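Galtness Clothing Exchange
Table check for T-shirts and soft knits, with comments

7 min read
14 shares | 2 comments

Checked and written up by Ok-hee Ryu
Last changed Jun 8, 2025

I love this job and I'm not going to hide it. Give me a pile of washed T-shirts and a decent table and I'm happy until closing. The old sheet only had boxes to tick, so when something came back from the rail there was no way of knowing what the checker had seen. The new one has 14 checks and room to write, and I've filled in the comments from my own go at it so you can see the sort of thing to put down. Scribble as much as you like. Messy and full is lovely, neat and blank is no use to the person pricing.

Result is OK, MEND, RAG or ASK. If you're stuck between two, write ASK and put it in the Cheon basket by the window.

BEFORE YOU START

1. Table top wiped and dry
Result: OK
Comment: Dry cloth first, then damp, then dry again. Run the flat of your hand along the grain and then across it. A splinter you can hardly see will pull a loop out of a knit faster than any zip. Sand a rough spot lightly and tell me where it was.

2. Light
Result: OK
Comment: Lamp on even in daytime, please, and set it to one side. Light from the side shows up pilling, thin patches and old stitch holes beautifully, and light from straight above hides the lot. Dark colours need it most. The Irnuder lamp has a stiff neck, so hold the base with one hand while you turn it.

3. Sharp things
Result: OK
Comment: Pins in the tin, snips closed and in the tray. Count the pins back in at the end of your turn. Rings with raised stones off as well (mine lives on the key hook, and yes, I've left it there overnight).

4. Floor and cable
Result: OK
Comment: Lamp cable behind the table leg and taped down at the corner. Tape was curling in March and I've replaced it. Please press it down with your foot when you pass.

THE CLOTH

5. Lift and look
Result: OK
Comment: My favourite bit! Don't smooth the shirt out straight away. Pick it up from the middle and let it hang over the table for a moment. You learn so much from how it falls: a good heavy cotton makes big slow folds, and one that has been boiled to death hangs like paper. Turn it a little as you hold it and look along the folds for shine. 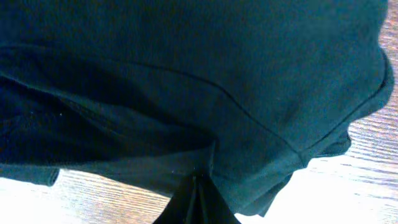 6. Seams, outside
Result: OK
Comment: Follow each seam with a fingertip from end to end. Shoulders first, then round the armholes, then down the sides. What you want is an even line with no ladder showing when you pull gently across it. If you can see daylight between the stitches, write MEND and say which seam and how long the gap is. "Side seam, left as worn, a thumb's length" is perfect. "Seam gone" sends the mender hunting.

A note on pulling: gently! I watched a perfectly sound armhole get tested to destruction on my first day here, and I'm sorry to say I was the one testing it.

7. Seams, inside
Result: OK
Comment: Turn one sleeve at a time, otherwise you'll lose track of left and right. Look for loose overlocking and for long thread tails. Trim tails to a short stub and never pull them. If a whole run of stitching is lifting, mend with Trimodura thread, the thinner of the two reels. The thicker reel puckers soft jersey and it never quite lies flat again.

8. Neck
Result: OK, see comment
Comment: Neckbands tell you everything about a shirt's life. Stretch the band a little and let go. It should come back. A wavy band can sometimes be steamed into shape, so don't rag it on that alone. Look inside the back of the neck for rubbing where a label has been cut out badly; the stiff little stub left behind is scratchy and takes seconds to unpick.

9. Surface and pilling
Result: OK
Comment: A bit of fuzz is fine. It's a worn shirt and people know that when they come to us. What I mark down is pilling you can feel with your eyes shut, mostly under the arms and across the tummy where a seat belt goes. Use the comb and not the razor on anything soft. Two light passes in one direction, then stop and look.

Dark things want extra patience. Navy, black and the deep greens swallow everything, so a shadow and a stain look exactly alike until you move the cloth. So move it! Shift the fold, look again, and if the dark bit has gone it was only a shadow. If it stays put when the fold goes, mark the place with a safety pin and carry on to check 10.
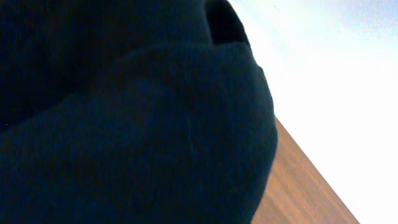 Photo: Galtness Clothing Exchange

10. Colour and stains
Result: ASK
Comment: Check the front under the lamp and then by the window, because some old dyes change between the two. Reddish or brownish fading on a dark cloth is usually wear or bleach, and no amount of washing will bring it back. Say where it is and how big, and let the pricing table decide. Grease shows as a darker patch that stays dark when you stretch it. Put washing-up liquid on grease, then back in the wash bag, and write the date on the slip.

If you can smell anything other than soap, it goes back in the wash whatever the rest of the sheet says.

11. Hems, all of them
Result: ASK
Comment: This was the shortest line on the old sheet and it's the one I've made longest, because hems are where I find things. Bottom hem and both sleeves. Go right the way round with the edge between finger and thumb, and keep going until you're back at the side seam you started from. I do it standing up with the shirt hanging, then again with it down on the table.

You're looking for dropped stitches, nicks, frayed threads, tiny holes, and hard little lumps where something has dried into the fold. From arm's length they're all just dark dots. Bring it up close, open the fold with your thumbs and look at both sides before you write anything. A thread brushes off. A hole has an edge to it. A twist in the hem vanishes when you straighten it, which is a very cheerful moment.
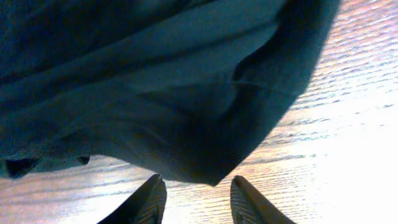 Write each one separately, with its distance from the nearest side seam. One small hole in a hem fold can be caught with three or four stitches and will never be seen. Several in a row may mean moth, and if you so much as suspect moth in anything with wool in it, bag it, tie it and come and find me. Don't put it back in the pile, not even for a second. Plain cotton is less of a worry but bag it anyway if it was sitting against wool.

12. Lint and hair
Result: OK
Comment: Sticky roller last, after all the handling, or you'll only do it twice. White fluff on dark cloth is the thing buyers notice first. Pick single specks off with your fingers. Save the roller for shirts that have shared a bag with a cat.

FINISHING UP

13. Fold and slip
Result: OK
Comment: Sleeves in, sides in, bottom up to the neck. Hem comments go on the front of the slip so that the mender reads them first. The slip number goes in the book before the shirt leaves the table. We've reached 751 in this book and I'd dearly like to get to the end of it without a gap. Fasten the slip through the care label or the side seam, never through the body of the shirt.

14. Table again
Result: OK
Comment: Back to where we began. Look across the wood with your head low and the lamp still on, and you'll pick out any pin, bead or bit of fluff by its shadow. Pale specks are worth touching. Some are dust and come away on a fingertip, some are in the finish and you'll get to know those like old friends. Wipe along the grain. No spray polish, please, it marks the light cottons and doesn't come out.
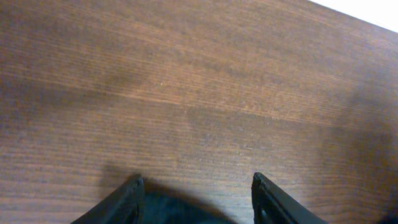
Table top, looking across the grain

Things I'd still like to sort out

Check 10 needs a proper set of stain cards, with real stains on real cloth. Bring me your ruined napkins.

Check 11 takes new people a long time and I think that's fine. Speed comes. If there's a queue, hang shirts up and leave them waiting instead of skipping the sleeves.

We're down to the last box of slips. They come in packs of 200 and I've asked for two colours this time, so that MEND can be seen from across the room.

2 comments

Sleeves one at a time has changed my life. Could we have the left/right note printed on the slip as well? I still have to hold the shirt against myself to work it out.

Reply from Ok-hee Ryu: Yes! Good idea, I'll put "as worn" next to the box. And hold it against yourself all you like, I do.

Galtness Clothing Exchange | Contact us | © 2025 | Back to top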